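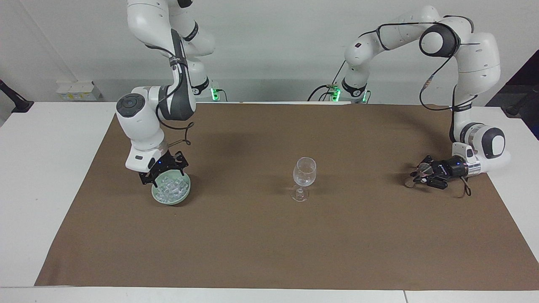 # How does flat cardboard turn into a box?

I have loved boxes since I was little. I used to live in them (well, for whole afternoons at a time), and now I get to work with them at a packaging plant called Prerkano, on the edge of Mekalville. When school groups come through in June, they always ask me the same things, so I'm writing the answers down.

## Is cardboard just thick paper?

Sort of! It's paper, but it's paper with a secret in the middle. Find an old shipping box, ask if you can tear it, and look at the torn edge. See the wavy line? That's called the **flute**. It's one sheet of paper squashed into ripples and glued between two smooth sheets, which we call **liners**.

The ripples are why a box can hold up a stack of books. Try this: stand a sheet of paper on its edge. It flops right over. Now fold it back and forth like a fan and stand it up again. Same paper, but this time it stays up, and you can even balance a small plate on it — a plastic one, please.

## How do you get ripples in paper?

We have a machine as long as a school hallway called a **corrugator**. It warms the paper with steam so it gets soft and bendy, then rolls it between two big metal rollers with teeth, like gears. The teeth press the waves in. Glue goes on the tips of the waves, and then the liners get pressed on, one on each side.

The glue is mostly cornstarch and water. You may have the same cornstarch in your kitchen, for thickening gravy!

## Who decides what shape it is?

At our place that's Fotini Chatzigeorgiou. She draws every box flat first, with solid lines for cuts and dotted lines for folds. A flat box is called a **blank**. Her drawings look a bit like squashed starfish until you fold them up.

Her trickiest one last year was for Tsoukalas, a bakery that wanted a cake box with a handle and no tape at all. She made 5 paper models before the handle stopped popping out. The one that worked was blank number 2461, and she keeps it on her windowsill.

## How does the shape get cut out?

Think of a cookie cutter. Ours is a wooden board with steel blades sticking out of it, and it's called a **die**. Sharp blades cut the outside. Dull ones only press a line into the cardboard, so it knows where to bend. Those lines are **creases**, and without them the corners come out lumpy.

Our die cutter is nicknamed Hira. On a good day Hira stamps 110 blanks every minute, and the noise is terrific (we all wear ear protection).

## What happens to the scraps?

They get sucked up a big pipe, squeezed into bales and sent back to the paper mill. The mill mixes them with water until they turn to mush, and the mush gets rolled out into new paper. Paper fibers get a little shorter each time, so the mill adds some fresh ones too.

## Try it yourself

1. Find an empty cereal box.
2. Look for the glued flap down one side and gently peel it open.
3. Open both ends and lay the whole thing flat.
4. Trace around it on a big piece of paper, and draw dotted lines where the folds are.
5. Cut out your tracing, fold along the dots and tape the side flap down.

Mine came out crooked the first time I tried it, one Sunday at my kitchen table. I put my socks in it anyway.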